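An open day at the Kvaran skills rooms, Florkarness

19 January 2018

I had been meaning to write this one up since I got home, and then the washing machine went and the week got away from me, so forgive me if the order of things is a little muddled.
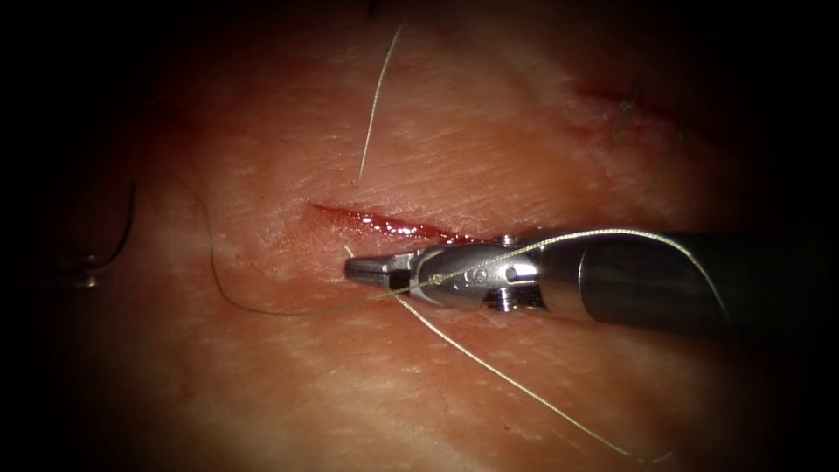

The train to Florkarness takes its time, especially after the junction, where it stops for no reason I could make out beside a field of very wet sheep. I didn't mind. I had a flask and a cheese roll, and the 317 bus was waiting outside the station when we finally got in, with its heater going full blast. The driver knew straight away where I wanted to get off. "Sewing, is it?" he said, and I suppose it was.

The Kvaran building stands up behind the old school of nursing, and if you are walking from the bus you should take the lower path, as the upper one brings you out by the bins. There are 176 places on the open day list and they had all gone by the time I arrived, so I was glad I had booked back in September. You get a paper badge, a cup of tea and a map of the corridor, and after that you are left very much to your own devices, which suits me down to the ground.

I should say that I am a quilter and not a medical person at all. I have been stitching for most of my life and I went because a friend from my quilting circle told me the suturing room was worth the fare. She was quite right. I spent nearly the whole afternoon in there and only saw the rest of the place at a trot.

What they practise on is a pad, and the pads were what I fell for. They are a pale pink, and the surface is covered all over in tiny creases and little crossing lines, so that under a bright light it could be the back of your own hand. I had pictured something like a bath sponge. The one I looked at longest had a narrow cut lying open across the middle of it, tapering to a point at the left and a bit wider as it went along to the right, and the inside of it was a glossy red that caught the light in small wet-looking specks. A lady beside me had to go and sit down for a minute, bless her, but she came back for another look.

We were allowed to handle the spare pads at a side table. They come from a firm called Irkus, and they have a lovely give to them, somewhere between a firm jelly and the heel of your hand. I pressed one and watched it come back up, and then did it again several times over until I noticed there was a queue behind me. The helper told us that a pad can be cut and closed a good many times before it gets too ragged to hold a stitch, and that the tired ones go to the beginners for knot practice. I thought of the old sheets I keep for trying out my tension and felt very much at home.

Then there is the thread. The length I saw lying over the pad was cream, very fine, with a gentle curve to it as it came down to just above the cut. It would look perfectly respectable in my work basket, although I gather I would have a fright at the price! On the side table there was a whole rack of different sorts, some that slide and some that grip, and some with a mind of their own that spring back into the shape of the packet the moment you let go. Anyone who has fought with cheap invisible thread will know exactly what I mean. The advice was to draw it through the fingers first, gently, to take the memory out of it. I have tried this since on my own nylon and it does help.

The bit I found hardest to get used to is that you never hold the needle in your fingers. It is all done in the jaws of the holder, and the thread too is taken up in those little squared-off tips, close down by the surface. I kept wanting to reach in with my thumb. For those of us who wanted a go, there was a long bench with pads clamped down and hand-held holders laid out ready, and we were shown how to put the needle in square to the surface, follow its curve round with a turn of the wrist, and bring it out the same distance on the other side. My first stitch puckered dreadfully. The second was better, and by the end of my turn I had a short row that I was quite pleased with, though the helper looked at it kindly and said my bites were uneven, and they were.

It is the evenness that matters, you see, and the not pulling. I heard that said over and over up and down the bench – let the edges meet, don't drag them together. My grandmother used to say much the same about setting in a sleeve.

Lunch was soup in the Rarkasard hall across the yard. It was leek and potato, and there was good bread. The hall itself is a bit chilly, so keep your coat with you. There was a small display along the back wall of old needles and glass jars of catgut, with handwritten labels, and I would gladly have stayed longer with those if the light had been better. The bulb over the last case had gone. I did mention it.

I looked in on the bandaging room and the place where they teach people to listen to chests, both very well done and both far too crowded by then, and went back to the pads for the last half hour.

A few practical things if you are thinking of going. The lift is slow and the suturing room is upstairs. Admission was £2, put in a box by the door, and the tea was extra. Take your reading glasses, and a stronger pair if you have them. The shop is only a trestle table, but they do sell practice pads, seconds mostly, with a mark or a bubble in them somewhere. I bought one and it is on my sewing table now next to the pincushion. My grandson has asked twice if he can have it.

The last bus back down to the station leaves a little before the doors close, so do check the time on the stop when you get off.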